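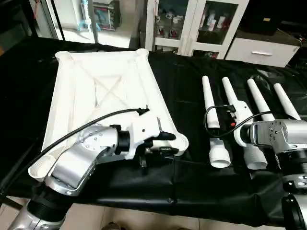

How a Foal Grows Up

A baby horse is called a foal. A male foal is a colt and a female foal is a filly. People sometimes call every baby horse a pony, but that is a mistake. A pony is a small kind of horse that stays small when it is grown. A foal is any horse that is still a baby, even if it will one day be huge.

This page follows a foal from before it is born until it is old enough to carry a rider. Many of the examples come from a filly named Clilen, who was born at a farm called Stembridge, and from her mother, a brown mare named Gillari.

Before the foal is born

A mare carries her foal for 11 months. That is longer than a human mother carries a baby. Most mares have one foal at a time. Twins are rare in horses, and a vet will check for them early because there is not much room inside the mare for two.

For most of those months the mare looks and acts the same as ever. Gillari stayed out in the field with the other mares and ate grass and hay. Near the end her belly got wide and low, and she walked more slowly. A few days before the birth, small drops of dried milk may show up on a mare's udder. They look like candle wax, and horse people call this "waxing up."

Most foals are born at night. In the wild, horses are hunted by other animals, and the dark and quiet hours are a safer time to lie down. Horses on farms still do the same thing.

The first hours

A foal is born front feet first, with its nose resting on its front legs, like a diver. The birth itself is quick and is often over in less than half an hour.

A newborn foal has soft, rubbery tips on its hooves. They look a bit like feathers or fingers. The tips keep the hooves from hurting the mare while the foal is inside her. Once the foal starts walking, they wear off.

Foals try to stand very soon. They fall over a lot. Their legs are already almost as long as they will ever be, and a newborn has to work out how to fold and unfold all four of them. Most foals are standing within an hour. Clilen was born before sunrise on a Wednesday, and by breakfast time she was walking around the stall behind her mother.

After standing, the next job is to drink. The first milk is thick and yellow and is called colostrum (say it like this: kuh-LOSS-trum). It helps protect the foal from germs. A foal needs to drink it in the first hours of life, while its body can still take in that protection.

Horse people have an old rule they call the 1-2-3 rule. The foal should stand in one hour, drink in two hours, and the mare should pass the afterbirth in three hours. If any of those things is late, it is time to call the vet.

The first weeks

A young foal drinks milk many times a day, a little at a time. Between drinks it sleeps. Grown horses can doze standing up, but foals often lie flat on their sides in the grass with their legs stuck straight out. People driving past a farm sometimes worry when they see this. The foal is only napping.

A foal stays close to its mother at first. If something scares it, it runs to her side and the two of them move off together. The mare will put herself between her foal and other horses until she is ready for them to meet.

Foals copy what they see. They watch their mothers eat and try a few bites of grass when they are only days old. Their necks are short compared with their legs, so a young foal has to spread its front legs wide to get its mouth down to the ground. Its first teeth come in during the first week or so.
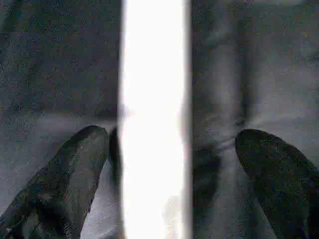

Foals also eat some of their mother's manure. This sounds bad, but it is normal. Scientists think it helps them get the tiny living things they need in their gut for breaking down grass.

Making friends

When foals are a few weeks old, they start to play with each other. They race, rear up, nip, and jump sideways. Play makes their muscles and bones strong. It also teaches them manners. A foal that bites too hard may get chased off by the other foals or by a grumpy older mare.

You might see a foal stretch out its neck toward a bigger horse and open and close its mouth again and again. This is called clapping or champing. It is usually taken as a way of saying, "I am just a baby." Clilen did it to a large gelding named Cù nearly every day in her first summer. Cù lived in the field next door, and he would sniff her over the fence and go back to eating.

Two foals that like each other will stand nose to tail and nibble each other's necks and backs. Grown horses do this too. It is called mutual grooming, and it feels good in the places a horse can't reach by itself.

Learning about people

Horses do not know what people are until they meet them. At Stembridge, the foals are handled by a trainer named Kiều Doãn. She starts when they are a few days old and keeps each lesson short.

First she stands near the mare and lets the foal come over by itself. When it is calm, she scratches its neck or its back near the tail. Most foals like this and will lean on her. After a while she can touch its ears, its belly, and its legs. Later she picks up each foot for a second or two. This matters a lot, because a person called a farrier will need to hold and trim those feet every several weeks for the whole of the horse's life.

The foal also learns to wear a halter. A halter is a set of straps that fits around the head, and a rope can be clipped to it. A foal's neck is easy to hurt, so it should never be pulled hard or tied up and left. Kiều puts a soft rope around the foal's hindquarters as well and gives a light tug there when she wants it to walk forward. As soon as the foal takes a step, she lets the rope go loose. The foal learns that stepping forward makes the tug stop.

There are some things a foal should not be taught, even if they look cute. A foal that is allowed to put its front feet on a person may still do it when it weighs 1,000 pounds. A foal that nips fingers for fun can grow into a horse that bites.

Leaving mother

Weaning is when a foal stops drinking its mother's milk. On many farms this happens when the foal is between four and six months old. By then it is eating grass, hay, and grain, and the mare's milk is not giving it much of its food.

There is more than one way to do it. Some farms move one mare at a time out of the field, so the foals stay together in the place they know. Others put the mare and foal on two sides of a strong, safe fence, where they can see and smell each other. There may be a lot of calling on the first day. After a few days most foals settle down with their friends.

Clilen was weaned with two other fillies. By December she had a thick, fuzzy coat and was called a weanling.
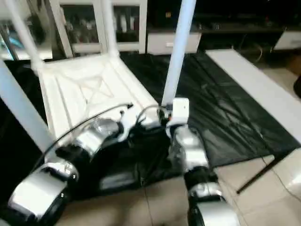
Horse age names

Horses have different names at different ages. Here are the main ones.

Foal: a baby horse, up to weaning or up to one year.
Weanling: a foal that has stopped drinking milk but is not yet one year old.
Yearling: a horse that is one year old.
Filly: a young female.
Colt: a young male.
Mare: a grown female.
Stallion: a grown male that can be a father.
Gelding: a male that has had an operation so he cannot be a father. Geldings are often calmer than stallions, and many riding horses are geldings.

Growing bones

A yearling can look almost like a grown horse, but it is not one. Its legs are long and its body is narrow. Sometimes its rump is higher than its shoulders for a few months, and then the shoulders catch up.

Inside, its bones are still growing. Near the ends of the leg bones there are soft areas called growth plates. These get hard at different times. The ones low in the legs close first, and the ones in the back close last, when the horse is five or six years old. This is one reason people have to be careful about how much work a young horse does.

A grown riding horse may weigh 1,000 pounds. A big draft horse, the kind that pulls heavy wagons, can weigh 2,000 pounds. Both of them started out small enough for a grown-up to put both arms around.

When can you ride it?

Many horses start learning to carry a saddle when they are two or three. Some owners wait until four. Before anyone sits on the horse, it has a lot to learn from the ground. It learns to walk, stop, and turn when asked. It learns to stand still for a brush. It wears a saddle pad, then a saddle, then a saddle with the girth done up.

The first rides are short. A rider may sit on the horse for a few minutes while another person holds the rope. Then they walk in a small pen. Trotting comes next, and cantering after that. A young horse gets tired in its mind as well as in its body, and it does better when the lesson stops while things are going well.

Clilen is a yearling now, so all of that is still ahead of her. For the moment she lives in a field with the other two fillies, gets her feet trimmed, and has learned to walk in and out of a trailer.

Words to know

Colostrum: the first milk a mare makes.
Farrier: a person who trims hooves and puts on horseshoes.
Girth: the strap that goes under a horse's belly and holds the saddle on.
Growth plate: the part of a bone where it grows longer.
Halter: straps worn on a horse's head for leading.
Udder: the part of a mare that makes milk.
Weaning: when a foal stops drinking milk.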